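Passing the Family Firm to the Next Owner
Speaker notes, small business owners' evening, Jul 25, 2020
Speaker: Tamara Grecu
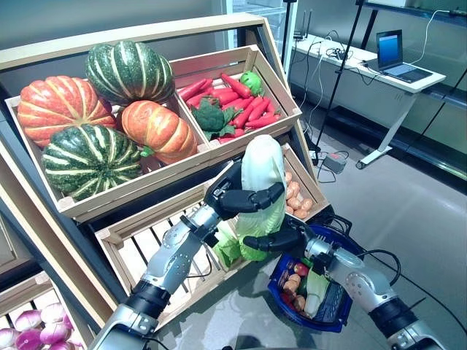 Pumpkins on a display shelf.

Opening
Thank Lama Karaki for setting up the call. Say who I am: nine years advising family firms on succession, before that bookkeeping at Garell. Keep it under a minute.

Why this topic
We wrote to 942 owners in May and asked one question: who takes over when you stop? Most who wrote back had a name in mind. Far fewer had told that person. Pause here and let people think about their own answer.

Case one: Jitaru
Food wholesaler, second generation, 19 staff. The father wanted his daughter to run it. She wanted to buy it, which he had not thought of. They spent a year arguing over salary when the real question was shares. What settled it was an outside valuation and a payment plan tied to profit. He stayed on to handle the two oldest supplier accounts and gave up his vote.
(If short on time, skip the payment plan.)

Case two: Eteck
Machine shop. No children in the business. Laurier Grewal was the production manager and had the trust of the floor, but the bank did not know him. Point to make: take your successor to bank meetings well before the sale. The owner here started too late and had to leave money in the company to get the loan approved. He got it back, slowly.

What to write down
Who owns what today, including the building. Which customers deal only with you. Passwords, leases, personal guarantees. Ask the room who has signed a personal guarantee. Expect a lot of hands.

Cost
People always ask. For a firm with fewer than 100 staff, the legal work is usually smaller than the tax bill. Don't quote a number. Da-eun Sun will take tax questions after me.

If asked about selling to a competitor
Adi Sumampouw did this with Fastby and is on the call. Hand over to him. He has agreed to talk about the staff side but not the price.

Close
Remind them the checklist goes out by email tomorrow. Questions, then break.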